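Doolan finger pads, refurbished set of 7 – read the fault note first
Part no. 3014
Sold by Eltton Bench Spares, Drenness

Before you put these in your basket I'd like to tell you about the trouble we had with the old batch, as a few of you have been ringing up about it.

The old pads went shiny. You'd fit them, they'd grip like anything for a fortnight, then one day the gripper would shut, report a good hold and let go halfway across the bench. On soft stuff it was worse, because cloth squashes down and the jaw sensor is happy with almost any thickness. My own test arm dropped the same duster 2 times in one morning and carried on folding thin air, bless it!

Mahsa Bahrami wrote in from Zundumstead with the opposite problem. Hers wouldn't let go. The glue had crept out from under the pad and the tip was tacky, so every cloth came up with a friend. She'd stopped the arm and reached in to peel one off, and it started its next move with her hand still there. She was fine, only a pinched knuckle, but please – press the stop button and switch off at the supply before you touch the jaws. Pause isn't enough. Pause on the Doolan controller times out and I don't care for that at all.

So, the new ones. Coralie Quinlan in our workshop strips every set, cleans off the old glue and bonds on a rougher facing. We ran the first lot through 461 grabs on cleaning cloths in May, and I sat there with my tea watching most of them. 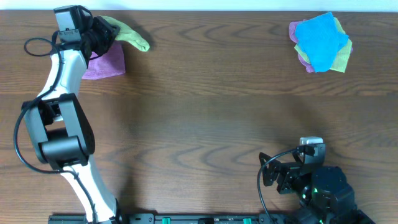

Two cloths in one grab is the fault I get asked about most, and new pads won't cure all of it. If your stack is crumpled, or the closing force is set high, the jaws will still bring up the one underneath. Drop the force a notch at a time and try again. Check the cable as well while you're in there, as a tight one can tug the wrist off line.

If you've got pads with a plain grey backing, they're the old sort. Send them back and I'll swap them, postage on us. Tacky ones in a bag, please.

Fitting screws included. Hex key not included, sorry.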